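2023-08-03

Up before six and straight to the bench with my coffee, which I then forgot about until it had a skin on it. The big tower is on its side and I've been at it all day! I named it Mudside back in January when I dragged it home through the slush, and the name has stuck even though it has cleaned up pretty nicely since then.

The printed board finally fits. Third try. The first one curled at a corner and the second was off just enough to make me say things out loud to an empty house. This one dropped in and I did a little lap around the table. It's all plain gray, nothing fancy, but it has the hollow blocks standing up where I wanted them and the long bar reaching toward the back, and I love how chunky it looks next to all that ribbed aluminum.

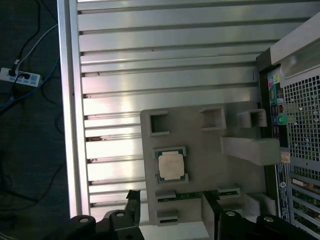
I want to practice the processor until I can do it half asleep. Lift it, look at the corners, set it back, no sliding. I've got 22 goes written in the notebook so far and only the early ones have a grumpy note beside them. The little clamp tabs are my favorite part of the whole print - so small, and they came out so clean.

The narrow green strip is next. I keep changing my mind on whether the clips should be tighter. Maybe one more print with a bit more room, maybe leave it alone and sand.

Oh, and the case! I still can't get over how solid it is. The grooves collect every speck in the house, so I need to find the soft brush (last seen in the Otus box with the spare screws, I think). The mesh at the back wants a proper going over too.

Paid 87 for filament last month, which is a lot, but there's plenty left on the spool and I already want to do a second board in another color. Orange? Orange would be great.

Supper was toast. Back at it tomorrow, clips first.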